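Fuston furniture reuse hall to open two more days a week

8 April 2021

The furniture reuse hall in Fuston will open five days a week instead of three, the operator Wimus said. The new hours take effect this month and run until the end of October, when they will be reviewed.

The hall takes in used household furniture from Fuston and Brorham and sells it at low prices. Last year 133 households dropped off items during the spring season alone, and the storage room was full for much of that time. Wimus said the extra days should shorten the wait for people who want to bring in larger pieces.

Sofas, armchairs, tables, bed frames and shelves are accepted if they are clean and can be used without repair. Mattresses, built-in kitchens and anything with water damage are turned away. Upholstered pieces must come from a home without smokers. A pickup service is available in both towns for a fee of 70 dollars per trip, and it has to be booked by phone at least a week ahead.

Prices in the hall are set by type of item. No armchair will cost more than 85 dollars this season, and side chairs start well below that. Residents with a town discount card pay half. Items can be held for two days with a deposit, but the hall does not deliver.

Money from sales goes toward rent and toward the repair shop on Trummer Road, where damaged wooden furniture is sanded, glued and sold again. The shop finished 81 pieces last year, most of them dining chairs and small dressers. It will keep its current hours. 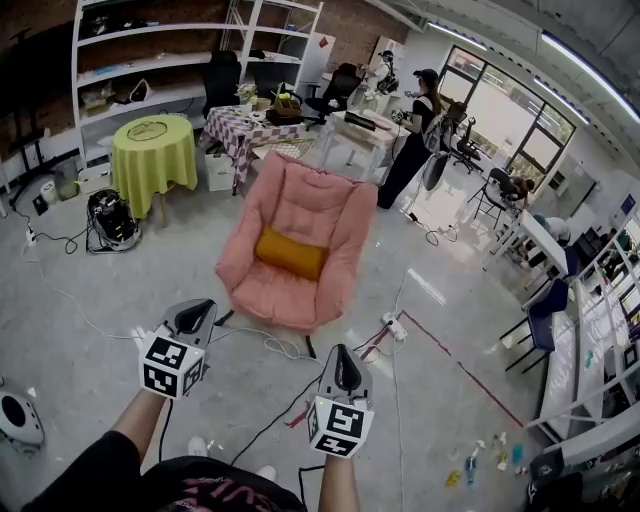

A pink lounge chair with a yellow pillow.

Visitors can park behind the hall, but the loading area is for drop-offs only. The entrance on the Brorham side stays closed while the sidewalk is being repaired. Opening hours are posted at the door and at the Fuston town library.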